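Tiempo de lectura: 2 min

1/ Semana 2 con el planificador nuevo de Tumilex. Dobla ropa. Yo, en casa, sigo sin doblarla.

2/ El log trae 1589 avisos de "agarre dudoso". La tela no lee la documentación — el solver tampoco.

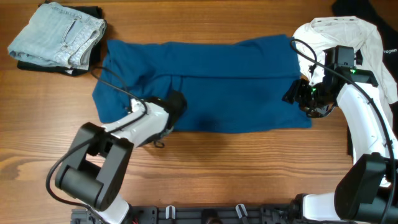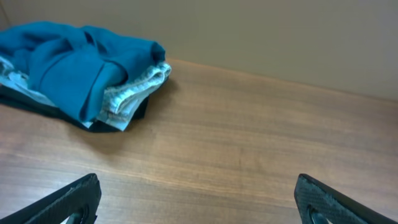

Prenda azul verdosa, vaqueros claros y la mesa de siempre.

3/ Bajé el horizonte a 49 pasos y ya no oscila. Mañana toca percepción: confunde manga con pliegue. Como yo.

Comentarios
— ¿49 con qué frecuencia?
— ¿Plancha?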